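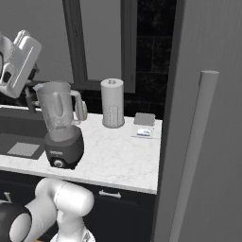 Tridcombe Kitchen Episodes

Simulated kitchen recordings from the Tridcombe staff canteen project

Maintained by Skarphéðinn Dalsgaard (simulation) and Genowefa Wróbel (kitchen operations, Tridcombe)

Summary

Tridcombe Kitchen Episodes is a set of rendered episodes of one robot arm with a gripper, working at a kitchen counter. It was made at Mirkis to plan which jobs in the Tridcombe staff kitchen could be handed to an arm, and what the kitchen staff would do with the time. The release has 100 episodes in 3 task groups. All of it is simulation. No recordings of staff are included.

Why the set was made

The Tridcombe kitchen serves breakfast and lunch to the site. The morning crew asked for help with the small jobs that pull people away from cooking: moving things off the counter, putting items in the sink, and clearing space around the blender. Mirkis was asked to find out how much of that an arm could do before anything was bought or bolted down.

Genowefa Wróbel wrote the task list with the crew over two shifts. Jobs the crew wanted to keep were left out. These were tasting, plating, knife work and anything at the serving hatch.

What the renders show

A white arm works at a marble counter between a sink and a tall refrigerator. A blender and a paper towel roll stand on the counter, with a flat gray box and a small packet near the back corner. The cabinets below are dark navy. The room is a generic kitchen model and does not copy the floor plan at Tridcombe.

Task groups

Sink: pick up or put down an item in the basin. 31 episodes.
Counter: move a small item from one spot on the counter to another. 38 episodes.
Reach: move the gripper past the blender and towel roll without touching them. 31 episodes.

The reach group was added at the crew's request. Their main worry was an arm knocking over a full blender jar during the breakfast rush.
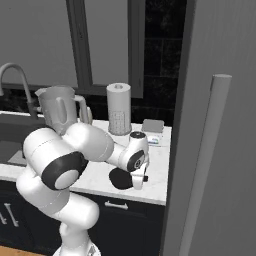
Files

episodes/ holds one folder per episode, with rendered frames, joint positions and gripper state.
tasks.csv gives the task group and a one-line instruction for each episode.
outcomes.csv gives success or failure, with a short reason for each failure.
notes/crew.txt holds comments from the kitchen crew, with names removed.

Joint positions are in radians. The planner, Aster, writes its own log to each episode folder. You can ignore it unless you are replaying the motion.

Changes to the work

The plan drawn up from this set keeps every job in the kitchen. It moves counter clearing out of the early prep role and adds a new duty, arm lead, which rotates through the crew. The arm lead starts the arm, checks the counter before each run and can stop it at any time. The duty comes with paid training and a higher hourly rate.

Two points are still open. The crew wants the arm parked during the lunch rush, and management has asked for a trial with it running. The crew also wants outcome logs kept by task and never by shift, so that a bad morning for the arm is not read as a bad morning for the person leading it. The logs in this release follow that rule.

Known limits

Spills, steam and wet surfaces are not modeled. No people move through the kitchen in any episode, so the set says nothing about safe distance or shared space. Do not use it for a safety case. Grip force values were not checked against a real gripper.

Version notes

The February release fixes swapped labels in the sink group and drops the Kawaguchi export format. Older scripts that read that format need the converter in tools/.

Questions about the files go to Skarphéðinn Dalsgaard. Questions about the task list or the crew notes go to Genowefa Wróbel, who is at the Tridcombe kitchen office on Tuesday afternoons.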